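Sorting the Small Things: A Conversation with Ineke Martens

The Farndale Toy Library lends to 277 families from two rooms behind the former post office. Ineke Martens has managed its collection for nine years, and every returned item passes through her hands before it goes back on the shelf.

"People expect the large toys to be the difficult ones," Ms. Martens said. "A wooden kitchen comes back as a wooden kitchen. The small pieces take up my Saturday."

Small items are placed in shallow trays on the sorting tables, where they are checked against the loan card. Blocks are the most numerous, and bath toys receive the closest inspection. Ms. Martens prefers a tray with sloped sides. "You can get your fingers under a block without chasing it into a corner," she explained. "And a duck will lie wherever it lands."

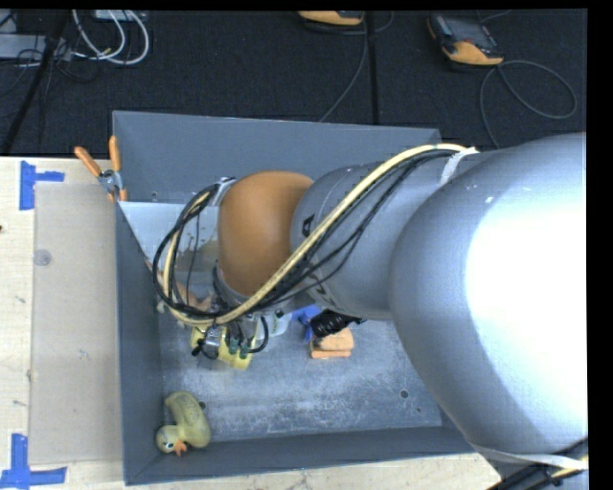 Loans and Losses

The library holds 700 titles in its catalog, a title being anything from a single puzzle to a full building set. A missing block does not incur a charge. Families are asked to look at home first, and the set is held for two weeks.

"Most pieces come back in a coat pocket," Ms. Martens said.

Her colleague Senyo Lamptey keeps the record of incomplete sets, which are reviewed each November.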